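How to Work Out What Day Your Qada Fasts Are Going to Land On (and Get Them Done)

Posted 2020-05-01

Every year I tell myself I'll make up my missed Ramadan fasts right after Eid, and every year I find myself squinting at a calendar the following spring, trying to squeeze them in. Last time I had 11 days to make up and four of them were still sitting there with hardly any weeks left. Never again! So this is the system I use now. It's simple, it lives on one sheet of paper, and it has worked for me through a move, a new job and a very long summer.

Quick note before we start. I'm not a scholar and I don't give rulings. If you missed fasts because of a long illness, pregnancy or nursing, or you have several years piled up, please ask someone qualified at your own mosque what you owe and whether fidyah comes into it. The schools differ on some of this. What I'm covering is the boring planning part, once you already know your number.

Step 1: Write the number down today

Do it while you still remember. During Ramadan I keep a strip of paper inside the kitchen cupboard and put a mark on it each day I don't fast. I used to keep it on my phone, but then I changed phones, and you can guess the rest. If you're unsure between two numbers, I was taught to go with the higher one, and I sleep better that way.

Step 2: Cross out the days you can't use

Get a calendar that shows both the Islamic and the regular dates. The one I use comes from the Brisisau bookshop and they mail it out flat, which I appreciate. Cross out both Eid days first, then the three days after Eid al-Adha. Next cross out anything you know won't work for you: travel, weddings, the week your in-laws are staying. If you get a period, put a light pencil line through the days you expect it. Pencil, because it will move.

Step 3: Pick a rhythm

This is where I went wrong for years. I'd aim to do them all in one go, get through two, catch a cold and then drop the whole thing. You don't have to fast them back to back as far as I was taught, so spread them out if it helps. The rhythms I've tried:

Mondays and Thursdays. Easy to remember, and lots of people at our mosque in Jedberg are fasting those days too, so there's company.

One a week, always the same day. Slow but very steady. Good if your work is physical.

A winter block. Where I live the December days are so short that sunset comes before I've finished my afternoon emails. I did five in a row one year and barely felt it. 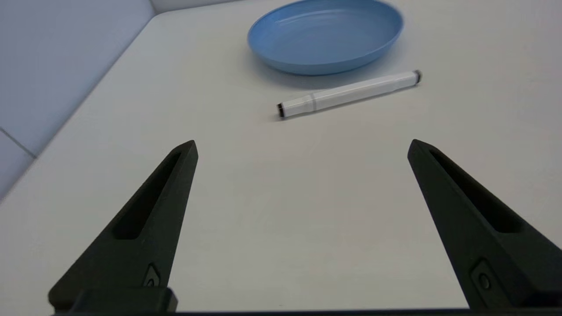 I now do a mix — one a week from September on, then a little block in winter to mop up whatever is left. If you live somewhere with milder summers you may not need to wait that long. My sister-in-law in Plotley has hers finished before school starts, which is a bit annoying of her, but good for her.

Step 4: Make the night before easy

The intention for a make-up fast needs to be there before dawn, at least in what I've learned, so you can't wake up at nine, notice you haven't had breakfast and decide it counts. I set an alarm after Isha with the label "fasting tomorrow?" and that's my moment to make up my mind. Then I get suhoor ready. Mine is oats soaked overnight, a boiled egg and 400 ml of water, which I drink slowly over 30 minutes. Gulping it all at the last second just sends me to the bathroom twice before work.

If you use an app for prayer times, check that the location is right. I had mine set to my parents' town for a whole month (oops). I've been using Frota lately because it puts Fajr in big numbers on the lock screen, but the printed timetable from your mosque is just as good.

Step 5: Mark it off at sunset, before you eat much

Have your date and your water, say your dua, then go put a line through the day. If I leave it until after dinner I forget, and then a week later I'm arguing with myself over whether I did Thursday or not.

What if you have to break one?

It happens. I had a migraine halfway through one last winter and had to stop. I left that day unmarked and moved it to the following week, and I asked our imam if there was anything else I needed to do. Ask yours, especially if you broke it without a pressing reason.

And if you get to Sha'ban and still have a few left, start tomorrow morning. Check the calendar, set the alarm, soak the oats.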